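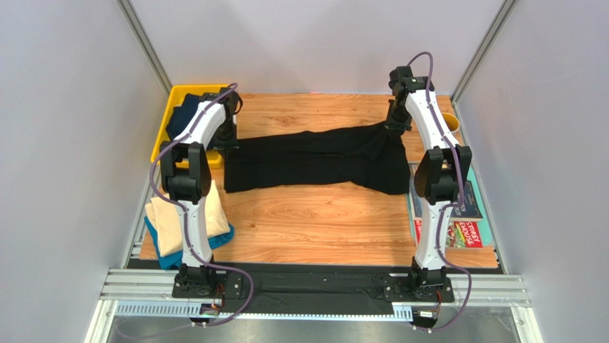 Corner-first folding is a method in robot learning in which two arms pick up a piece of clothing by its far corners before any fold is made. It was worked out by Yung-ching Yang and Shu-fen Chiu as part of the Nivent project, and it remains one of the most enjoyable ideas in cloth handling, mostly for how simple it is.

Print this article | E-mail this article

Cloth is hard for robots. It has no fixed shape, and dark fabric hides its own creases from a camera. Earlier systems such as Juvska tried to model every wrinkle. Yang and Chiu asked their software for just two points to grip and a direction to pull, and trained it on 347 folds guided by hand.

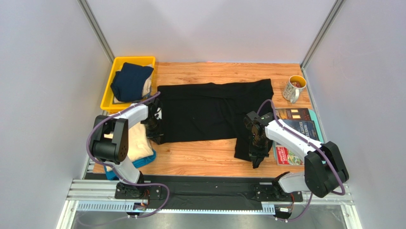
Trousers were the favorite test, as the legs and waistband behave so differently. In the first trials the arms finished 50 of 60 folds, a wonderful score for such a small training set! Most failures came from a grip that caught one layer of fabric and missed the other. A later version, called Rudd, lets an arm release and try again up to 7 times.

The method has since been carried over to towels and shirts. Long sleeves are still an open problem.

See also: Zundora (folding benchmark)

We use cookies to improve your visit. Accept | Learn more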